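Henodeo Slow Cooker Liners, 11-Pack

Sold by Clarnley Kitchen Supply
In stock

I was not sure we should carry these. A slow cooker already has a crock that lifts out, and a crock can soak overnight. But people kept asking for them by name, so in September we ordered two cases and tried them on the recipes that make the worst mess: queso, barbecue meatballs and a sticky cola ham.

The box says "no cleanup." Don't believe that. The lid still gets splattered and so does the rim. The liner does keep burnt cheese off the crock, and that was the part I cared about.

Fit is where the claims get loose. Henodeo lists these for any cooker, round or oval. In our big oval the liner barely folded over the edge, and it slid down once when I stirred. In a 4-quart round it stayed put for the whole party.

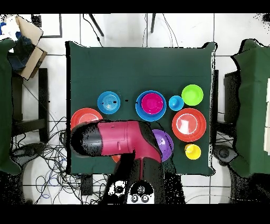 Before You Buy

- Serve with a wooden or silicone spoon. A metal ladle put a hole in one of ours.
- Don't lift the liner out with food in it, whatever the box shows.
- Roughly half the cost of the Stetsiuk liners, and thinner. You can feel it.
- One size only.

If you make dip twice a year, skip these and soak the crock. If you haul meatballs to every potluck in the county, a box is probably worth having. Opened boxes can't be returned.

Related Items
Treritura Dip Warmer, 2-Crock
Stetsiuk Heavy Liners
Clarnley Cocktail Picks
Henodeo Lid Strap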